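Home | Files | Changelog | Contact

# Hadov stitch words

A small word list for hand sewers, put together by me, Ita Costello. Version 2, dated 11/10/23.

I started Hadov when I got fed up with old pattern books calling the same stitch three different things. Each row has a stitch name, its other names, and where I found it. There are 33 books behind it so far - mostly my gran's, plus a few from charity shops. 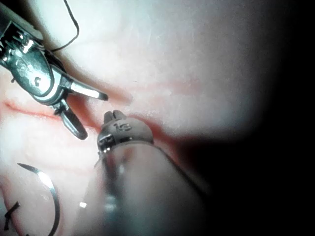 Spellings are left as printed, so expect some odd ones! The `tools` column is newer and a bit patchy. I've put needles in by shape, and a curved one like the one near the thread in the photo goes under `curved`, whatever the trade. Straight ones are just `straight`. Blank means the book didn't say.

Use the list however you like, but please keep my name on it. If you spot a wrong entry, send me the page number too.

Shares: 20 | Comments: 2

© Ita Costello | Contact | Back to top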